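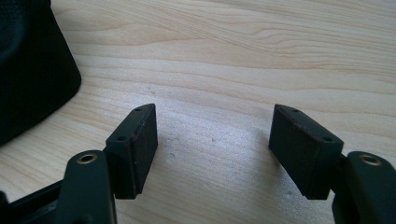 Chapter 4
Wood and Water

Before you start

In this chapter you will study how wood takes in water from the air and gives it back, and why a piece of furniture that was flat in the workshop can be curved in the customer's house. You should already know the names of the main parts of a tree trunk (bark, sapwood, heartwood, pith) and the difference between a softwood and a hardwood. If these words are not yet clear, please read again the second half of Chapter 2.

Key words: cell wall, free water, bound water, fiber saturation point, moisture content, equilibrium, tangential, radial, cupping

4.1 A door that does not close

Many people meet the subject of this chapter for the first time through a door. In January the door closes easily, and there is even a small gap on the side of the lock. In the humid part of the summer the same door must be pushed with the shoulder. The hinges are the same and the frame was not moved. The door has become wider, and if we wait until the heating season it will become narrower again.

The workshop school at Fondcombe keeps an old panel door for teaching this lesson. The students mark the edge of the panel with a pencil line where it enters the frame. Later in the year they look for the line again. In dry months it can be seen outside the groove, with a stripe of unfinished wood behind it. In humid months the line has gone back inside. The old joiners who made such doors did not glue the panel into the frame, and now we can understand their reason: the panel must be free to move.

4.2 Where the water is

A living tree is full of water. Under the microscope, wood looks like a bundle of very thin tubes which are lying side by side along the trunk. Each tube is a cell, or what remains from a cell. Water can be found in two places. It can fill the hollow space inside the tube, and then we call it free water. It can also be held in the wall of the tube itself, and then we call it bound water.

When a log is cut and begins to dry, the free water leaves first. During this time the wood becomes lighter in weight, but its size almost does not change. You can compare it with a bottle, which keeps its shape when you pour out what is inside. After the free water has gone, the walls are still wet. This moment has the name fiber saturation point. From here, any further drying takes water from the walls, the walls become thinner, and the wood shrinks.

The amount of water is given as moisture content. We calculate it by comparing the weight of the water with the weight of the completely dry wood. Suppose that a sample from the Hummont sawmill weighs 224 grams when it arrives, and 200 grams after it was dried in the oven. The water weighed 24 grams, and 24 divided by 200 gives a moisture content of 12 percent. Please notice that we divide by the dry weight and not by the first weight. Students often make this mistake, and the result is then too low.
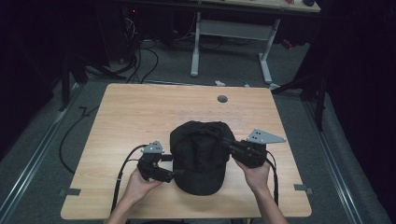

Wood indoors never becomes completely dry. It exchanges water with the air until the two are in balance, and this is called the equilibrium moisture content. In a heated room with dry air the balance is low, and near the sea or in an unheated shed it is higher. For this reason a board should rest for some time in the kind of air where it will be used. The Rivadeneira furniture works stores its boards on thin sticks, so that the air can pass on both faces, and no board goes to the planer on the day it arrives.

4.3 Three directions

If wood shrank equally in all directions, the work of the joiner would be much easier. A board would become a little smaller and keep its form. But the tubes lie along the trunk, and so the three directions behave in different ways.

Along the grain, the change is so small that for most furniture we can forget it. Across the grain, from the center of the trunk toward the bark, the change is clearly bigger. This is the radial direction. Following the curve of the growth rings, it is bigger again, in many species close to double the radial value. This is the tangential direction.

From this difference comes cupping. In a flat-sawn board, one face was nearer to the bark and the other was nearer to the pith. The rings do not meet both faces in the same way, and so the face on the bark side shrinks more across its width. The edges rise toward that side. A finish on both faces makes this movement slower, but it does not stop it. A finish on only one face may even make the cupping worse, because one side then exchanges water more quickly than the other.

4.4 What you will do in this chapter

In Section 4.5 you will weigh and dry 2 samples from the same board, one from the middle and one from the end. Use the Balovex scale or any other scale that shows tenths of a gram. Write the weights in your notebook immediately, with the unit, and do not round them until the last step. Section 4.6 gives the shrinkage tables for common species, and Section 4.7 explains how to read them when you design a solid tabletop with fixed legs.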